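I changed how I keep advising notes in September, and two people have since asked me to write the method down. It is mostly a matter of field order.

Some background first. I advise adults who are coming back to finish a certificate or a first degree. My caseload is 43 students at present. Most of them left study with credits in hand, and most of them have a transcript that doesn't match what they remember. The first meeting is therefore largely a reconciliation job. The second is where we choose modules. If the notes from the first are poor, the second gets spent repeating it.

The old form at Carnovel had one large text box headed "Summary of discussion". I wrote in it the way everyone does, in the order things were said. That reads well on the same day and badly a month later. To find out whether a student had asked for a fee statement, I had to read the whole entry, and sometimes the one before it.

## The current layout

Each note now has these fields, in this order:

1. **Next action**, with a name against it (mine or the student's).
2. **Date it is due.**
3. **Credits confirmed.** Only those I have seen on an official transcript.
4. **Credits claimed.** Everything else.
5. **Constraints.** Shifts, childcare, travel, money.
6. **Free text.**

The next action is at the top so that it shows in the list view without opening the record. Our system cuts the preview at 40 characters, so I write it as a verb and an object: "Send Erkham transcript request". If it won't fit, it is usually more than one action and gets split.

Keeping confirmed and claimed credits apart has made the largest difference. Under the old form both went into the same paragraph, and a phrase such as "has first-year maths" could mean either. I had one case last spring where a student was placed on a module with a prerequisite she had started and never completed. She coped, but she had to do the missing unit alongside it, and the fault was in my note.

Constraints are recorded as the student states them, without my interpretation. "Works until six, bus at 6.20" is useful. "Limited evening availability" is not, as it has to be decoded by whoever picks up the file.

## What I dropped

I no longer record a motivation score. The old form asked for one from 1 to 5 and I could find no decision that had ever depended on it. I also dropped the list of careers discussed. If a career matters to the module choice it goes in free text, and otherwise it can wait.

Fanni Hegyi, who covers the evening desk, argued for keeping the careers list on the grounds that students like to see it. She has a point. We settled on putting it in the follow-up email, where the student can read it, and leaving it out of the record.

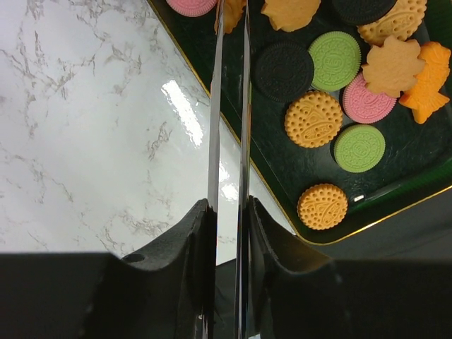
The follow-up email is built from the same fields, minus the free text. I send it before I start the next appointment, and it takes almost ten minutes. Most of that goes on checking the credits line. I tried sending them all at the end of the afternoon and found that I was mixing up details between students with similar histories.

There are some problems left. The due date field accepts dates in the past without complaint. Alley, the booking tool, doesn't pass the reason for the appointment across, so I copy it by hand. And transfers from the Tóth programme arrive with credits on a different scale, which means the confirmed field holds a number that can't be added to anything until it has been converted. At the moment I enter the original figure followed by the converted one in brackets. It works for reading and is no use for sorting.

I'm converting the old notes only as each student comes back in. Anyone who wants the blank template can email me for it. The version with the brackets is the one to use.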